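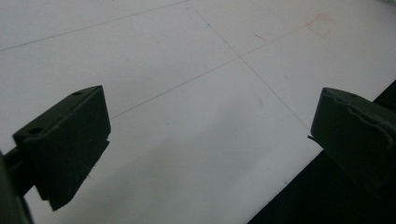 Pencil lines and one small red square.

OK quick one tonight, bags are half packed and I still haven't found the charger.

So. Travel guidebooks. I've been asked three times now which one we're taking to the coast and the answer is the Orcombe one, the family edition, 266 pages, already has jam on it. I bought it in April with a gift card and have read it in the bath more than I'd like to admit.

Good stuff first. The chapter on eating with kids is great. Real opening hours, tells you which places bring crayons and which ones sigh at you. The walks are short – like, properly short, two miles tops – and it says where the bathrooms are. Why don't they all do that??

Bad stuff. The index is useless. Tried to look up ferries and got sent to a page on cheese. Also Oddur Lauritsen, who wrote most of it, clearly doesn't get seasick, becuase he calls the crossing "lively" and moves on. My sister did that crossing. Lively is not the word.

I did look at the Bjarnason guide too. Prettier. Heavier. Lots on hotels we can't afford. Tamás Simon did the beach section in that one and it's really funny, the bit about the rental windbreak made me snort on the train. Borrow it from the library for that, then give it back.

Budget for the week is roughly 300 for food and outings, and the Orcombe has a page of free things for rainy days so I'm hopeful. 13 of them. We've picked the tide pools, the model village and the old lifeboat shed. The youngest wants to do the tide pools twice.

Still undecided about the Grunell day pass. If anyone has used it with a stroller please leave a comment, I'll check at breakfast before we go.

Right – charger. Then socks.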